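Count Placements, Not Episodes

Most reports on training data for household robots open with an episode count. The count is easy to produce and easy to compare. It says little about what a policy will do in a room it has not been given.

Our group at Dralum collects pick-and-place examples in simulation. In August we compared two sets for the same task: find a small object in a living room, approach it, grasp it. The first set, Kornero, had 200 episodes recorded in 4 rooms. The second, Singhal, had 100 episodes, each with its own room layout and its own start position. The policy trained on Singhal did better in rooms held out from both. Kornero did better only in its own rooms.

I don't claim the result is new. My complaint is that our tooling still rewards the first kind of set. The dashboard shows episodes per day. An operator who resets to the same room and moves the object a few inches will always post a higher number than one who loads a new layout and waits for it to build. We pay for repetition and then write papers about generalization.

What a placement covers

A placement is the object, the surface under it, and everything the robot has to get past or ignore on the way. Surfaces deserve more attention than they get. Tables and counters dominate the public sets I have worked with, and a policy learns from them that objects live on hard, flat planes at waist height. Seats, low shelves and floors are underrepresented. So are views from far off, through or beside a door, where the target fills a small part of the input.

The Ferarari rooms were built to correct some of this. The start view can be a long way from the target and can give much of its area to things that have no part in the task. A brown, spool-shaped object on a gray sofa seat is a fair target. Speckled mosaic walls and a paned glass panel close to the viewpoint make it a harder one, and a small dark object on the floor gives the detector something else to consider.

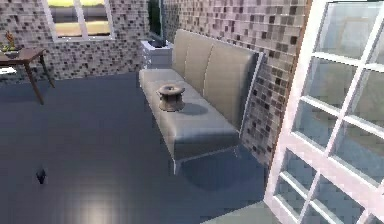
What to report instead

I would replace the episode count with 5 numbers: distinct rooms, distinct support surfaces, distinct target objects, the spread of start distances, and the share of episodes in which the target is partly hidden at the start. All of them can be computed from the simulator state at reset. None requires a person to label anything.

The usual objection is cost. Loading a new layout takes longer than resetting an old one, and on a shared cluster that time is charged to somebody. I accept this. The charge should be set against the cost of episodes that add nothing, which we also store, train on and back up.

A second objection is that variety in simulation differs from variety in homes. Also true. Rendered tile is too regular and rendered fabric does not sag. A set with narrow placements has the same defects and fewer rooms, so I do not see how this argues for keeping the old count.

Our next collection will log the 5 numbers at every reset. Episodes per day will stay on the dashboard, on the second page.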